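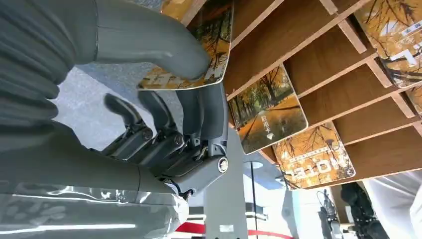
Ivby Workshop Tips
Trying Out Grippers and Hands on Thin, Flat Things

Cards are a hard test for any hand. They are thin, they bend, they slide against each other, and a small error in angle puts the edge into a partition. If you have two end tools to choose between, a slotted rack and a handful of printed cards will tell you more in an afternoon than a box of foam blocks.

These tips come from our bench in Flalcombe, where we compared a jointed hand with a plain two-finger gripper on the same arm.

Setting up the rack

Fix the rack to the table. Double-sided tape is enough for a light one. A rack that creeps will make the second tool look worse than the first.

Leave at least one slot free on each side of the card you are going for. Fingers need somewhere to go. Once a tool can manage that, fill the neighboring slots and try again.

Use cards of one size and one stock. Glossy cards and matte cards behave like different objects, so if you want both, run them as separate tests and keep separate sheets.

Retire a card when its corner goes soft. Soft corners catch on the way back in.

Holding the card

With a jointed hand, bring the thumb down flat on the face of the card and let the fingers support it from behind. Gripping with the very tips works for lifting but lets the card swing when the arm turns.

Set the grip force low and bring it up a step at a time. Write down the first setting that holds through a full turn of the wrist, then use that one for the whole test. If a card bows between thumb and fingers, back off a step.

Lift straight along the slot. Most of our jams came from starting the turn before the bottom edge was out. Give the arm a waypoint well above the rack and do all the turning there.

Going back into a slot is harder than coming out. Approach with the card tipped slightly, let one lower corner enter first, then straighten it. The two-finger gripper needed this more than the hand did.

Wrist cameras

A wrist camera sees the card edge well until the fingers close, and after that it mostly sees fingers. Look at a few recordings before you settle the mount. Moving ours a short way toward the thumb side gave a clearer look at the slot.

The view will be tilted for much of the reach. Leave it that way. We tried leveling the picture on screen and the operators found it harder to steer.

Printed cards with bright colors are easy to tell from the rack and hard to tell from each other. If it matters which card is taken, mark the backs.

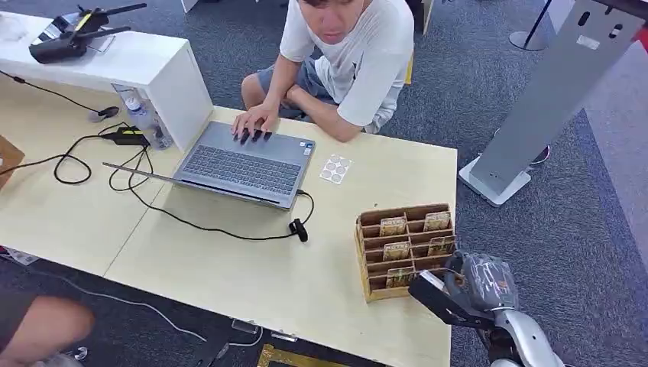
Last changed: November

The table and the laptop

Keep the laptop at the far side of the table from the arm, and have the person running it sit there too. They can see the screen and the rack by looking up and down, and they can reach the stop without leaning across the work.

Sort out cables before the first run. Power bricks go at the back edge. Anything that has to cross the table should be clipped or taped, and checked again after every tool change.

Keep adhesive pads on the table. You will want them for cable ends and for marking where things stood.

If you use a radio controller as well as the laptop, decide before you start which one has charge of the arm. Put the controller in the same spot each time you set it down, somewhere off the working area. The top of a small cabinet is good.

Drinks belong in the cabinet or on the floor.

Keeping score

Use a plain sheet with one line per try: tool, slot, out clean, back in clean, remarks. "Clean" should mean the same thing to everyone. We count a try as failed if the card touches the table or if a person has to help.

Change tools in blocks, and go back to the first tool at the end. We ran the hand first, and by the last block everyone had got better at placing the rack, which was unfair to whatever had gone before.

For the Roman test we did 109 tries with the jointed hand and 105 with the gripper. The hand had 5 failures coming out and the gripper had 9. Going back in, the two were close enough that we would not choose on that alone. The gripper was quicker on every card.

Our pick for cards in a rack is still the jointed hand, mostly for the way it holds a card steady on the turn. For boxes, blister packs and anything with a bit of thickness we use the gripper, and it is much less work to keep in order.

Controller settings

The Geltero controller keeps grip force and closing speed on separate pages. Set speed first. If you change it later, the force you settled on will feel wrong and you will have to find it again.

Save a settings file for each tool and put the tool's name in the file name. Load it by hand at every change, even if the controller offers to remember.

Slow the last part of the closing movement and leave the rest fast. You lose very little time over a day.

After the session

Wipe fingertips with a dry cloth. Check the screws at the base of the hand for play. Stack cards flat under something heavy overnight.

See also: Taping cables to wood; Marking a table for repeat setups; Choosing fingertip pads.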